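# Foire aux questions : location des salles municipales de la Maison Gomley

Les réponses réunies sur cette page s'adressent aux associations, aux entreprises et aux particuliers souhaitant réserver l'une des salles de la Maison Gomley. Elles complètent le règlement intérieur, qui seul fait foi.

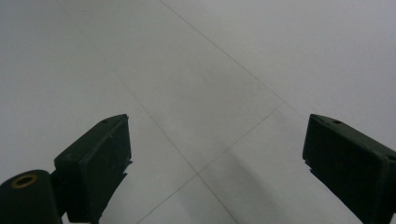
Toute demande portant sur un point non traité ci-après doit être adressée par écrit au service des réservations.

## Réservation

### Qui peut louer une salle ?

La location est ouverte à toute personne majeure et à toute personne morale, sans condition de résidence. Les associations ayant leur siège dans la commune bénéficient d'une priorité d'inscription jusqu'à la fin du mois d'octobre pour les dates de l'année suivante. Passé ce délai, les demandes sont traitées dans l'ordre de leur réception.

### Comment déposer une demande ?

Les demandes sont déposées sur le portail Wenow, rubrique « Espaces et salles ». Le demandeur crée un compte, choisit un créneau et joint les pièces requises :

- une pièce d'identité en cours de validité ;
- une attestation d'assurance responsabilité civile mentionnant la date de la manifestation ;
- pour les associations, les statuts à jour et le récépissé de déclaration.

Un dossier incomplet ne bloque pas le créneau. Les personnes ne disposant pas d'un accès à Internet peuvent retirer un formulaire papier à l'accueil.

### Quand la réservation devient-elle définitive ?

À la signature du contrat et au versement des arrhes. Le courriel automatique envoyé par Wenow est un simple accusé de réception.

### Peut-on poser une option ?

Une option peut être posée une seule fois par manifestation. Elle est levée de plein droit au bout de trois semaines.

## Tarifs et paiement

### Quels sont les tarifs en vigueur ?

| Salle | Journée |
|---|---|
| Salle Grímsdóttir | 600 € |
| Grande salle | 956 € |

Le tarif comprend le chauffage, l'éclairage et l'usage du mobilier présent sur place. La vaisselle et la sonorisation font l'objet d'un devis séparé.

### Une caution est-elle demandée ?

Oui. Son montant est fixé par le contrat. Elle est restituée après l'état des lieux de sortie, déduction faite des éventuels frais de remise en état.

### Que se passe-t-il en cas d'annulation ?

Les arrhes sont conservées par la Maison, sauf cas de force majeure dûment justifié. Le report sur une autre date est possible une fois, sous réserve de disponibilité et d'une demande écrite reçue au moins deux semaines avant la manifestation.

## Utilisation des locaux

### À quelle heure faut-il libérer la salle ?

La musique cesse à 2 heures et les locaux doivent être libérés à 3 heures au plus tard, rangement compris. Aucune dérogation n'est accordée la veille d'un jour d'école.

### Peut-on décorer la salle ?

Les décorations sur pied et les guirlandes posées sur les tringles prévues à cet effet sont admises. Sont interdits les clous, les agrafes, les adhésifs sur les peintures, les confettis et les bougies non protégées.

### Faut-il faire le ménage ?

Le locataire range les tables et les chaises, balaie les sols, vide les réfrigérateurs et dépose ses déchets triés dans les conteneurs de la cour. Le lavage des sols est assuré par la société Detik et inclus dans le tarif. Un nettoyage exceptionnel peut être facturé lorsque l'état des lieux le justifie.

### Le recours à un traiteur est-il libre ?

Oui, à condition que le nom du prestataire figure au contrat. L'office permet le maintien au chaud et le dressage. La cuisson y est interdite, de même que l'utilisation d'appareils à gaz apportés de l'extérieur.

### Les animaux sont-ils admis ?

Seuls les chiens d'assistance le sont.

## Accès et sécurité

### Les locaux sont-ils accessibles aux personnes à mobilité réduite ?

La salle Grímsdóttir est de plain-pied. La grande salle est desservie par un ascenseur, dont la clé est remise avec celles des locaux.

### Qui est responsable de la sécurité pendant la manifestation ?

Le signataire du contrat, ou la personne qu'il désigne par écrit. Elle doit être présente pendant toute la durée de l'occupation, veiller au respect de l'effectif maximal affiché et maintenir les issues dégagées.

## Contacts

Réservations et contrats : M. Svend Toft
États des lieux, clés et matériel : Mme Gyu-bin Geum

L'accueil téléphonique est assuré le matin, du lundi au vendredi.

Page mise à jour le dimanche 4 octobre.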